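Keeping a White Worktop Flat, Clean and Free of Scratches

A white work surface shows graphite, metal dust and rubber marks sooner than a gray or brown one. Most of these come off without solvent if they are treated the same day.

Start dry. Brush loose grit toward one edge with a soft bench brush, then vacuum it up. Wiping first drags the grit across the finish and leaves fine arcs that no cleaner will remove. Follow with a damp cloth and one drop of dish soap, then a second cloth with plain water. Soap film left behind turns yellow under a shop lamp.

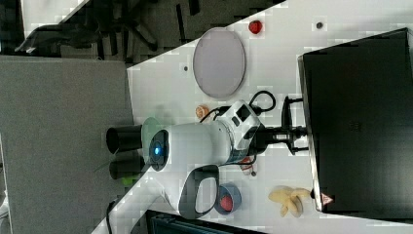

White tabletop, cables looped above the surface.

For rubber scuffs, use a white vinyl eraser. Melamine foam also works but is a mild abrasive and will dull a gloss finish, so keep it for satin. Test any solvent on the underside for 4 minutes before using it on top.

Raking light finds what overhead light hides. Switch off the ceiling fixture, hold a flashlight almost level with the surface and sweep it slowly from left to right. Run a fingernail across each dark mark. If the nail catches, the mark is a scratch or something stuck down. Lift stuck bits with a plastic scraper held nearly flat.

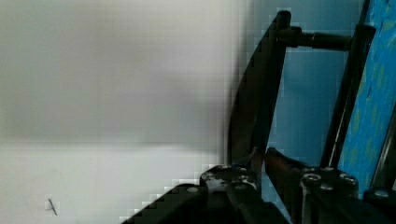

Pale surface at close range. Small dark mark near the lower left corner.

Fill scratches with matching repair paste, pressed in across the line of the scratch. Level it with a plastic card and leave overnight. Wax is not recommended on tops used for gluing.

Contact: Yolanda Yazzie, Plinmont Workshop Notes | © Plinmont | Back to top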